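Subject: Re: [skaltero-users] Cylinders and trays on the packing bench
From: Marjan Tabrizi
To: skaltero-users

Parvaneh Esfahani wrote:

> We are moving the Clurville bench over to molded trays in May
> and I need to know how to store tall cylinders next to them.
> Taheri's note says to keep them upright on a ring base and to
> reject any that show a seam. Is that still the rule? We have
> 300 trays on order and would like to settle this before they
> arrive.

Parvaneh,

The Taheri note predates the faceted trays. It was written for flat inserts, where a cylinder could stand against the tray wall and stay square. With a faceted tray the lip is thick and runs at an angle to whatever stands next to it, so the two parts overlap when viewed from the bench side and a lean is easy to miss. Check the lean from the tray side.

On seams: a thin dark line low on a white cylinder can be a wrap seam or a crack. They look much the same on a matte surface. Run a fingernail across it. If the nail catches, set the part aside.

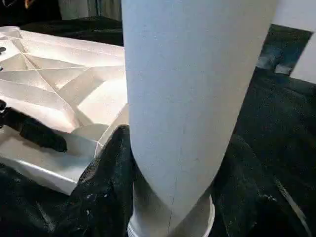
Parvaneh Esfahani added off-list that her crew would prefer to lay the cylinders down in the curved recess and skip the ring bases altogether, and asked whether the recess will take the weight.

I would not do that with anything heavier than 800 grams. The recess locates a part; it was never rated as a cradle. At Skeltville we tried it on one shelf and the facets next to the recess had creased through within 10 cycles. Upright costs more bench depth but the trays last.

The colored tumblers follow the same rule with one difference. The foot is narrower than the body, so they tip sooner than a straight tube. Set them down foot first and let go only when the foot is flat. 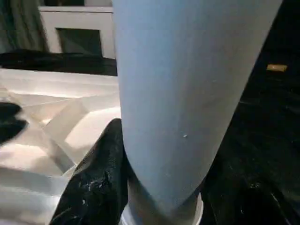
Leave a hand's width between the tumblers and anything clear, acrylic in particular. Clear edges are hard to see on a light bench top and they mark a matte finish at the first touch. Small specks wipe off with a damp cloth. Smudges on white parts take a drop of dish soap, and the part should stand until dry before it goes in a tray.

For the labels, number by tray and leave the cylinders unnumbered. We have 1,000 of the old labels left if Clurville wants them. The adhesive holds on molded plastic but lifts from cardboard.

The revised sheet still needs the tray part numbers. Send me yours when the order is confirmed.

Marjan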